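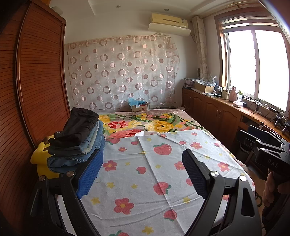
What time can I check in?
Check-in is from 3 in the afternoon. If your train or bus gets in earlier, you can leave your bags in the hall cupboard from mid-morning onwards and come back for them. Please send a message the day before so that someone is at the door.

Home Rooms Prices Getting here FAQ Contact

What if I arrive late?
We can let guests in until 10 in the evening. After that you will need the key box. Solène Millet looks after late arrivals and will send you the code on the day you travel, once your balance is paid. The box is to the left of the street door, at waist height, and it sticks a little in cold weather. Push the cover up before you turn the dial.

What time do I have to leave?
Rooms should be free by 11 in the morning. On Sunday we allow an extra hour, as there is no cleaning until the afternoon. If you need longer on another day, ask Solène the evening before. It depends on who is coming in next.

How do I book?
Use the form on the Contact page or ring the office. Bookings made through Sirkik reach us as well, but changes to those have to be made on the Sirkik site and we can't alter them from here. A booking is confirmed when you get a message from us with a booking number in it. The first automatic reply only means that the form was received.

Is there a shortest stay?
Two nights for most of the year. In October we take single nights in the middle of the week, if there is a gap between other bookings. Those can't be reserved more than a fortnight ahead.

How much is the deposit?
The deposit is the price of the first night. It comes off your total and is not an extra charge. The rest is due when you arrive, by card or in cash. We don't take cheques.

What happens if I cancel?
If you cancel more than five days before arrival, the deposit is returned in full. Inside five days we keep it, unless the room is let again for the same nights. In that case you get it back after those nights have passed. Refunds go to the card you paid with and can take a few working days to show. If you booked through Sirkik, their terms apply and they hold the money.

Can I change the name on a booking?
Yes, free of charge. Write to us with the booking number and the new name. The person staying needs to bring proof of identity with them.

What is in the rooms?
Bed linen and towels are included in the price. There are spare pillows and a blanket for each room, kept in the linen store on the landing. Irons and hairdryers are kept at the desk and lent out on request. Please bring them back the same day, as there are not enough to go round.

How often is the bed linen changed?
Every three nights, and always between guests. If you are staying longer and would like it done on a particular day, tell Eugénie Collet, who runs the housekeeping. You can also ask for fewer changes. Towels left on the bathroom floor are taken away and replaced. Towels left on the rail are not touched.

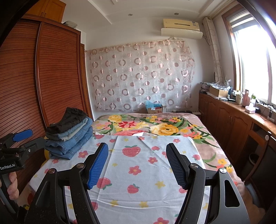
Guests with skin allergies sometimes prefer to bring their own sheets, and that is fine. Our linen is washed at 60 degrees with an unscented powder. We send the heavier things, such as blankets and bedspreads, out to a laundry called Bindo, and they use a different detergent. If this matters to you, let Eugénie know before you arrive and she will have the blankets taken out of the room. She can't do it on the spot if the store is locked.

Do you have rooms for families?
We can put a folding bed in the larger doubles for a child under twelve. There is a small nightly charge, shown on the Prices page. We have two travel cots, free of charge, and these need to be asked for when you book. Parents should bring their own cot bedding.

Can I bring a pet?
Sorry, no. Assistance dogs are welcome in every room.

Is breakfast included?
It is included in the room price from Monday to Saturday and served from 7.30 to 9.30. We don't serve breakfast on Sunday. The café next door, Wunumeck, opens at 8 and gives our guests a reduced price if they show their key. Guests leaving before 7.30 can have a packed breakfast – fill in the card at the desk by 6 the evening before.

Is there somewhere to park?
There is no parking at the house. The nearest car park is behind the covered market, five minutes away on foot. The street outside can be used for loading, for twenty minutes at most. Wardens do come round, and we can't help with fines.

Can I leave a bicycle?
The yard has a rack with a roof over it. Bring your own lock. The yard gate is closed at night but your room key opens it.

Is there a lift?
No. The stairs are wide but steep, and the last flight has a rail on one side only. If stairs are difficult for you, ask for a room on the first floor when you book. Thibault Joly can carry bags up if you ring ahead, though he isn't in after 6.

Can I smoke?
Smoking and vaping are not allowed indoors, and that includes leaning out of the window. There is an ashtray in the yard.

I left something behind. What should I do?
Write to us and say which room you were in. Lost things are kept for three months. We post them on at your cost, with the exception of chargers and toiletries, which we don't send.

Who do I speak to about a bill or a complaint?
Bills and receipts are handled by Jagadeesh Subramaniam. Complaints should go to Thierry Bouvier, the manager, in writing if you can. He replies within two working days. Anything that needs putting right during your stay, such as a blocked sink or a noisy neighbour, is better reported to the desk at once.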